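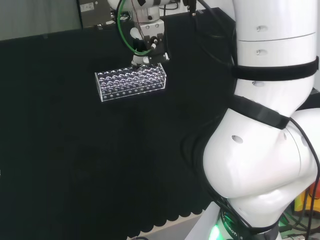

Should we buy two arms at the start, or one?

Buy one, unless you can name a task on your list that needs two arms at the same moment. The second arm can be ordered later on the same quote terms, and a month of work with the first will change what you want from it.

Filed under: Guides > Lab Automation > Before You Order
6 min read

Section 7. Planning and budgeting for a Kulo bench cell

Last revised October 29, 2023

Read this section before you sign a quote. It covers what to write down, what to measure, what to ask Veleck or any other reseller, and where the money usually goes after the arm is paid for. Wiring, homing and first power-on are in Section 8.

The Kulo bench cell is sold in three parts: the arm, the gripper and the bench kit. The reseller's one-page quote shows all three and a total. That total is the price of a delivery. A working cell costs more, and how much more depends on things the quote doesn't ask you.

7.1 Write the task list

1. List every handling job you expect the cell to do. Use one line per job. "Move a rack from the bench to the shaker" is a job. "Sample prep" is a wish.

2. Next to each job, write the object, its weight when full, and where a gripper could take hold of it. A clear tube rack lifted near one end hangs with the other end low. Empty, that may be fine. With open tubes in it, you have a spill to plan for.

3. Mark each job with how often it is done now, by hand, in a normal week. Use the logbook. Don't use memory, and don't use the number from the grant application.

4. Cross out any job done less than once a week. You can put it back later.

5. Cross out any job that a cheaper thing already does well. A multichannel pipette and a cart are hard to beat.

Note: If fewer than three jobs are left, stop and talk about whether you want a cell at all. We would sooner lose the order than get the support calls.

Note: Clear plastic labware deserves its own line. Glare off the edges can confuse a camera that handles opaque racks without trouble. Ask for a trial with your rack, under your lights.

7.2 Measure the bench

1. Measure the depth, width and height of the bench. Measure the clear height above it too, including shelves, panels, conduit and anything hung from the ceiling.

2. Mark the arm base on the bench with tape. Swing a string cut to the full reach given on the data sheet. Everything the string touches is in the way.

3. If you are planning two arms, tape both bases and swing both strings. Shade the area where they overlap. This is where handoffs happen, and it is also where the arms can hit each other. The planning software keeps them apart only if both are in the same model, with the right base positions, and the cables aren't in that model at all.

4. Decide what covers the bench. A dark, soft surface cuts down on reflections and forgives a dropped rack. It also slides and holds spills. Price a replacement cover now, and plan to buy it.

5. Check that the bench is fixed to something. A bench on casters, locked or not, will move under a fast stop.

CAUTION: Do not plan a cell where a person has to reach across the arm to get to a sink, eyewash or door. No budget line fixes this. Move the cell.

7.3 Budget for cables

This gets its own heading because it is missing from most quotes we are shown. An arm has a power and signal cable. A gripper has at least one more, and a wrist camera adds another. Few of them are the right length. Most end up strapped to the outside of the arm with hook-and-loop bands and a loop of slack at the wrist, and that works well enough as long as somebody thought about the slack.

1. Ask which cables run inside the arm and which run outside. Get the answer in writing, per cable.

2. For each outside cable, ask for the bend radius and the part number of the replacement.

3. Order one spare of every outside cable with the first purchase. Shipping a single cable later costs more than it should, and the cell is down while you wait.

4. Order straps. Order more than you think. They stretch, and they get borrowed.

5. Leave enough slack at the wrist for a full turn each way, and no more. A loop that stands off too far will catch on racks.

Note: The Jesia cable kit fits the Kulo arm and is a fair buy if you have one gripper and no camera. With a camera, buy the cables singly. The kit includes two you won't use and leaves out the one you need.

7.4 Read the quote

Put the quote next to this list and check each line. If a line is missing, ask. "Included" should come with a part number.

1. Arm, with controller. Some resellers list the controller as an option. The arm does not run without it.

2. Gripper, with the mounting bracket. The bracket is often separate.

3. Finger pads. These wear. Get the price of a set and the stated life, and then halve the stated life.

4. Emergency stop, with enough cable to reach a person standing where your people stand.

5. Software. Find out whether the license is per arm, per controller or per seat, and what happens when it lapses. If the arm stops moving on that day, you are renting it.

6. Training. One day on site is normal. Ask who gives it, and whether they have used the gripper you are buying.

7. Shipping and unpacking. The arm is a two-person lift in its crate.

Note: "Plug and play" has no meaning we can find in any contract. Strike it and ask for an acceptance test (see 7.5).

CAUTION: Payload figures are given for the arm alone. Subtract the gripper, bracket, camera and any cable that hangs from the wrist before you compare the figure with your heaviest full rack.

7.5 Ask for an acceptance test

A demo video shows the arm doing a job once. You don't know which try it was. Before final payment, the cell should do your job, with your labware, on your bench, while you watch.

1. Choose the hardest job from the list in 7.1. Leave the easy one for the brochure.

2. Set the test at 100 pick-and-place cycles in a row, run with the lights as they normally are in the room.

3. Write down what counts as a failure: a drop, a missed grip, a rack set down outside its mark, or a person stepping in. A retry that the arm makes by itself is logged but allowed.

4. Agree on the number of failures you will accept. For open liquids, we suggest zero. For empty racks, decide what a dropped one costs you and work from there.

5. Check the tilt as well as the grip. A rack can leave the bench cleanly and still travel at an angle that your samples won't like. Write a limit into the test.

6. Tie the last payment to the test, due 60 days after delivery or on passing, whichever is later. Veleck will accept this if you ask before signing. After signing, they have no reason to.

Note: The Dobre gripper passes this kind of test more often on solid-sided racks than on open ones. Its data sheet does not separate the two. If your racks are open, ask for the trial first.

7.6 Plan the hours

Hardware is the part of the budget people argue over. Time is the part they forget, and it comes out of somebody's week whether or not there is a line for it.

1. Name one person who owns the cell. If you cannot, put off the order.

2. Budget staff hours for the first year. The sample plan in Appendix C comes to 244 hours for one arm, one gripper and three jobs. That covers teaching positions, rewriting them after the bench is moved, and chasing faults. It leaves out cleaning.

3. Do not multiply by two for a second arm. Handoffs need their own teaching and their own testing, so treat each shared job as a new job.

4. Compare the total with the hours in your task list. If the cell costs more hours in year one than it saves in year three, write that in the proposal where the reader will see it. There can be good reasons to go ahead anyway, such as repeat strain or night runs, but they should be argued as what they are.

Note: Orders placed to use up a year-end balance in December arrive at the same time as everyone else's. Expect the training slot to slip well past the hardware.

7.7 Before you sign

- Task list finished, with weights and grip points
- Bench taped and reach checked, with both arms if two are planned
- Spare outside cables and straps on the order
- Payload worked out with the gripper and bracket on
- License terms read by someone who pays the bills
- Acceptance test attached to the quote
- Owner named, hours approved by their manager

If any line is open, the quote can wait. Prices on the Kulo cell are held for the period printed at the foot of the page, and resellers will extend it on request — they would like the sale.

Go on to Section 8 when the order has been confirmed and the bench is clear for delivery.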